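Corrugated box

A corrugated box is a shipping container made of corrugated fiberboard, a material formed by gluing a fluted paper sheet to one or more flat liners. Single-wall board, the most common grade, has 2 liners. Boxes are cut and creased as flat blanks and folded into shape by the packer.

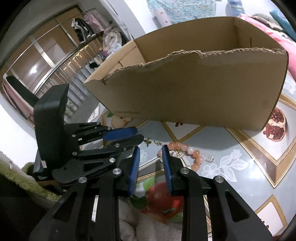 An open cardboard box with a torn top edge

Board loses strength when it is torn, crushed or damp - a weakened edge carries less of a stacked load. Used boxes are generally flattened and pulped, and the recovered fiber can be made into new board.

See also: Carton; Paper recycling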